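# Selling your art at shows, week 5: pricing and the booth

Hi all. I promised I'd type up Thursday's talk so you could stop scribbling and look at the samples, so here you go, with the bits I forgot to say out loud in brackets. Bring this back next time, we'll be marking it up.

## Where we left off

Last week was applications and jury fees. Several of you asked whether to apply to the big Honcombe fair or start at a church hall, and I said church hall, and I still say church hall! My first outdoor show was a big one and I had no idea how long it takes to hang work on mesh panels with cold hands. I opened an hour late with half my prints still in a box.

## Pricing prints

Start with what the print costs you. Paper, ink or the printer's bill, backing board, sleeve, the sticker on the sleeve. Then add your share of the booth fee, which people always leave out. Say the booth costs $154 and you expect to sell 70 pieces (be gloomy when you guess this, I always am). That's $2.20 a piece before you've paid for gas or lunch. On a $25 print you can live with that. On a $5 card it eats nearly half, and then you take off the cost of the card.

So do I still sell cards? Yes, I do. Cards bring people in, and somebody who bought a card in February may well come back for a framed piece in the fall. But I don't let cards fill the front table any more. They get one spinner rack at the side.

A few things I'd like you to try at home:

- Write down every cost for one piece, down to the tape.
- Work out your share of the booth fee at three different sales guesses.
- Put a price on it, then say the price out loud to someone without apologizing.

That last one is harder than it sounds. Terence Nuttall taught me that when we shared a booth at Lelton. Every time I told a customer "it's twenty-five but I could do twenty," he coughed. I'd lost the five dollars before they'd even opened their wallet.

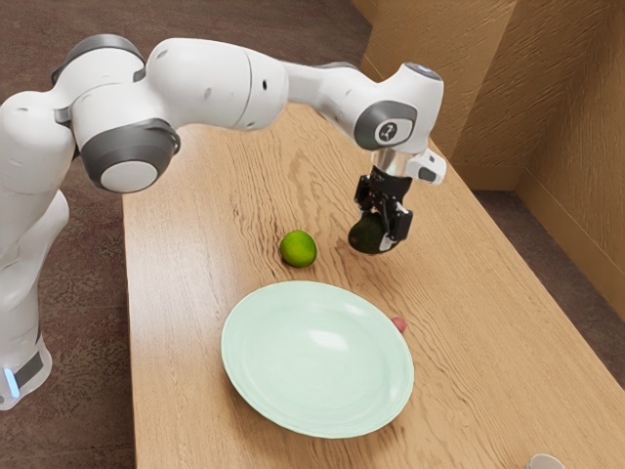
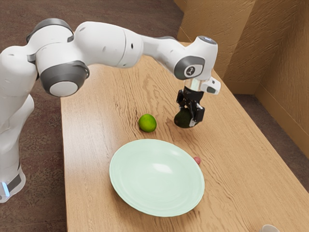
*White arm over a light wooden table, two renders.*

## Laying out the booth

Most shows give you a square and you fill it however you like. I've tried it three ways. With the table across the front, you're safe behind it and so is your art, and people walk by. With the table at the back, they have to step in, and shy people won't. What works for me is the L shape, table down one side and panels on the other two, with me standing at the open corner. I can say hello without trapping anybody.

Hang your biggest piece where it can be seen from the aisle, at eye level or a bit above. You may never sell it. It does its job by stopping people, and then they flip through the print bin underneath. I carried the same large heron painting around for two seasons and I was almost sorry when a couple from Clomon finally took it home, because then I had to paint another one.

Prices should be on everything. People won't ask! They'll put it down and go to the next booth. I write mine by hand on small white tags, same pen, same size, and I put the size of the piece on there too so they can think about their wall.

Lighting, if you're indoors: clip lights, warm bulbs, and your own extension cord. Ask about power when you apply, because there's often a charge for it (I paid about $25 at my last one) and they may not be able to add it on the day.

## Talking to people

Sandra Sowerby runs the pottery booth I'm usually stuck next to, and I've learned more by listening to her than from any book. She doesn't say "can I help you." She picks up a mug and says which kiln load it came from and what went wrong with the rest of them. People love it. With prints I do much the same, one short line about where the drawing started, and then I stop talking and straighten something.

If someone wants to bargain, decide your answer before the show. Mine is that I'll do a small discount on three or more prints and nothing on originals. Once you've got a rule you can say it in a friendly way and move on.

## For next week

We'll do commissions: deposits, how many changes you allow, and what to put in writing. Read the Radu handout first, both sides, and bring one piece you'd be willing to put in a print bin, sleeved and priced. I'll bring the mesh panels and we'll practice hanging. Wear something you don't mind getting zip-tie scratches on.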